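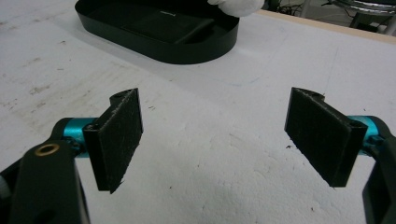 *Table blanche et pinces noires rehaussées de turquoise.*

# Un mariage en lin, en juillet, sous les tilleuls : on est sous le charme !

02/03/2022

Il y a des mariages dont on regarde l'album une fois, poliment, et puis il y a celui-là, qu'on a ouvert un matin au bureau et qui a fait le tour de la rédaction avant midi ! Pas de château, pas de lustre, pas de traîne de six mètres. Une vieille ferme appelée Stumwood, une prairie fauchée la veille, des tilleuls énormes, et deux amoureux qui ont eu la bonne idée de s'habiller exactement comme ils sont.

Les mariés (qui préfèrent garder leurs prénoms pour eux, et on respecte) se connaissent depuis le lycée. Ils voulaient une fête de jour, avec des enfants qui courent partout et un déjeuner qui déborde sur le dîner. Pari tenu : le premier bouchon a sauté à midi et les derniers invités dansaient encore pieds nus à l'aube.

## La robe, parlons-en !

Elle est signée Riquelme, une petite maison que l'on suit depuis ses débuts et qui travaille le lin comme d'autres travaillent la soie. Coupe en biais, dos nu retenu par une seule bride, manches larges qui se retroussent au coude quand il faut attraper un neveu ou découper un melon. La couleur ? Ni blanc ni ivoire, plutôt un ton de crème fraîche, que la lumière de fin d'après-midi faisait virer au miel. On n'exagère pas, on a passé un temps fou sur ces photos-là.

Il a fallu 35 heures de couture à l'atelier, dont une bonne partie pour l'ourlet, roulotté entièrement à la main. La mariée avait d'abord commandé un voile, puis elle l'a essayé chez elle devant le miroir du couloir et l'a renvoyé le lendemain. À la place, un ruban noué très bas sur la nuque, un peu de travers. Ravissant !

Lui portait un costume vert sauge, sans cravate, avec le gilet de son grand-père repris aux épaules. Les chaussures étaient des derbies usées, cirées pour l'occasion - on adore ce genre de détail, tellement plus touchant qu'une paire neuve qui fait mal dès l'apéritif.

## Des fleurs partout, mais pas n'importe lesquelles

Les bouquets venaient de chez Lolis, fleuriste de campagne qui ne coupe que ce qui pousse dans ses propres rangs. En juillet, cela donne des scabieuses, des carottes sauvages, des cosmos, quelques dahlias précoces et beaucoup, beaucoup d'herbes folles. La fleuriste a refusé tout net les pivoines, finies depuis des semaines, et la mariée reconnaît aujourd'hui que c'était la meilleure décision de toute l'organisation. 919 tiges en tout, livrées dans des seaux à l'heure du café, puis réparties par les cousines dans des carafes dépareillées.

Pour l'arche, rien d'acheté : deux branches de noisetier tombées pendant l'hiver, liées avec de la ficelle de cuisine et garnies de clématites. Elle a penché pendant toute la cérémonie. Elle a tenu !

## À table !

28 tables auraient été de trop, alors il n'y en a eu qu'une, immense, qui serpentait entre les arbres et obligeait tout le monde à se parler. Dessus, des nappes cousues dans de vieux draps, des bougies dans des pots de yaourt, et un menu à partager : tomates anciennes, agneau de sept heures, pommes de terre à la cendre, fromages, et un gâteau aux abricots à étages qui a fait pousser des cris aux petits (et à une grand-tante).

La vaisselle avait été louée chez Rasitz, où l'on peut composer son service pièce par pièce. Les mariés ont choisi des assiettes à liseré bleu et des verres teintés qui n'allaient pas du tout ensemble sur le papier, et merveilleusement bien au soleil. Si vous préparez votre propre fête, pensez à réserver tôt, les jolis modèles partent dès l'hiver.

## Le moment qui nous a fait fondre

Difficile de choisir, mais si on devait n'en garder qu'un… Juste avant le dessert, un orage est passé au loin, sans une goutte, avec un grand coup de vent qui a soulevé les nappes et la robe en même temps. La mariée rit aux éclats, une main sur la tête, l'autre agrippée à la manche de son mari, et derrière eux toute la tablée s'est levée pour rattraper les serviettes. La photo est un peu floue. Elle est déjà encadrée dans leur entrée, à côté du gilet du grand-père, remis sur son cintre.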